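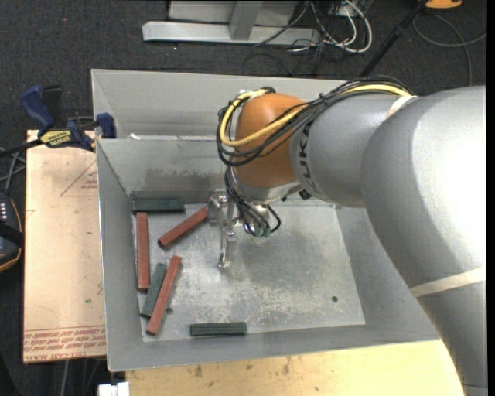 Progress report to the Kocabaş Foundation, second period
Project: Picking from a bin with learned grasp choice
Prepared by Yiğit Karakaya, Inda group, Vorkwood
2021-03-19

In the first report we promised to compare two ways of choosing a grasp when blocks lie in a metal bin and touch each other or the wall. The comparison is now done for the single bin. I describe below what we did, what we found, and what we could not finish in this period.

1. Method

The first way is the old one from our group. It fits a box to each block in the depth picture and takes the grasp with the most free space at both fingers. The second way, which we call Wunine, does not look for blocks at all. It gives a score to many possible finger positions and the arm goes to the best one. The score was learned from 3,000 recorded grasps, all collected on the same arm and with the same gripper. No simulated data was used. In the proposal we planned to mix both kinds, but our simulated metal surfaces were too clean and the mixed training gave worse results on the real bin, so we left this out for now.

For the comparison each method received 121 starting arrangements. One person threw the blocks into the bin by hand and did not correct them afterwards. We took a depth picture of every arrangement so that it could be built again for the other method. The rebuilding is not perfect. A block that leans on another block is difficult to place twice in the same way, and I ask the reader to keep this in mind when looking at the numbers.

2. Results

With the learned score the first grasp was successful in 90 per cent of the arrangements. A grasp is counted as successful if the block is lifted above the rim of the bin and stays between the fingers until the arm reaches the drop point. The old method stayed clearly behind this. Its main trouble was with blocks standing close to a wall, where the free space on one side is very small and the fitted box is often turned by a few degrees. One finger then comes down on top of the block and the force limit stops the arm.

The learned score has its own weak point. When two blocks of the same colour lie across each other, it sometimes chooses a position over both of them. The gripper closes and either takes nothing or pulls both blocks a short way. We tried to help it by adding the colour picture to the input, and this made almost no difference. I think the reason is in the training data, where such cases are rare, but we have not tested this yet.

We also measured the planning time. It fell by nearly 35 per cent compared with the first period. Most of this comes from a change in how we check the cables on the wrist against the bin walls. Before, we checked the full cable bundle at every step of the path. Now we check it only in the last part, below the height of the rim.

3. Delays

The work with two bins side by side has not started. The depth camera had to be calibrated again after its holder became loose, and the grasps recorded between the two calibrations were removed from the training set. I would like to move this task to September. The budget is not changed by this.

4. Next steps

We will record more grasps with crossed and leaning blocks, and train the score again with the same settings. After this we repeat the comparison with the same stored arrangements. We also want to try blocks with a smoother surface, as the foundation asked in its comments on our first report. The code for the old method is ready to be shared, and the code for Wunine needs cleaning before other groups can use it.

Related items
Progress report, first period
Project proposal and work plan
Note on calibration of the depth camera
Wunine: description of the grasp data
Vorkwood: all reports from the Inda group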